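Chapter 4

Surfaces That Touch Food and Dishes

Key terms: soil, residue, drain time, porous, nonporous, contact time, cross-contamination

In this chapter you will study how kitchen surfaces get dirty, how they are cleaned, and how they dry. Chapter 3 dealt with hand washing. The same ideas apply here, but a counter or a shelf can't be rubbed under a faucet, so the work has to be planned differently.

The Foltemwood kitchen

Yanti Wuisan manages the lunch kitchen at Foltemwood, a residence for older adults in Broltgate. The kitchen serves 200 meals on a normal day. When she took the job, the counters were wiped every 30 minutes, and everyone on the staff thought of the kitchen as clean. On the state inspection form dated 3/27/22, it lost points in two places. One was the underside of a shelf beside the sink. The other was the sponge kept on it.

Neither result is unusual. People clean what they look at. The top of a counter is in view all day, while the bottom of a shelf, the back of a faucet, and the inside of a sponge are not. A cleaning schedule has to list these places by name or they will be skipped.
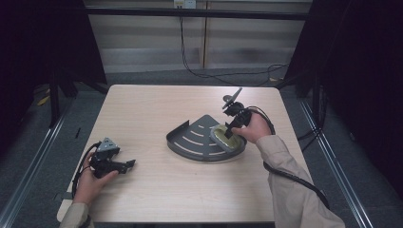 Soil is the general word for any unwanted material on a surface. It includes crumbs, grease, dried milk, mineral scale, and the film left behind by soap. Residue is the part of the soil that stays after cleaning. Bacteria need water and food to grow, and a damp surface with residue on it supplies both.

Drain time is how long it takes standing water to leave an object. Slots and holes shorten it. A solid tray with a rim holds water until the water evaporates, and an item left in the tray stays wet on the bottom. Slotted shelves have their own drawback, which is that soil collects along the edges of the openings and has to be brushed out.

Sponges hold water in small spaces throughout their thickness. Rinsing removes loose soil near the outside. It does much less for the center. In the Foltemwood kitchen, sponges are now used for one shift and thrown away, and cloths go to the laundry in a closed bin.

Porous and nonporous surfaces

A nonporous surface, such as stainless steel or glazed tile, does not take in liquid. A porous surface does. Unfinished wood is porous, and a spill that sits on it will soak down along the grain. A good finish slows this, but knife cuts and worn spots let liquid in again. Wood that has been sealed should be checked in strong light from a low angle, which makes scratches and dull patches easier to find.

Wipe wood in the direction of the grain with a cloth that has been wrung out. Dry it right away with a second cloth. Do not leave pans, cups, or wet sponges standing on it overnight.

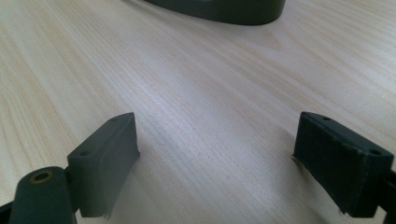
4.1 Cleaning and Sanitizing

Cleaning removes soil. Sanitizing lowers the number of bacteria on a surface that has already been cleaned. The order matters, as many sanitizers work poorly when grease or food is present. Contact time is the period a sanitizer must stay wet on the surface, and it is printed on the product label.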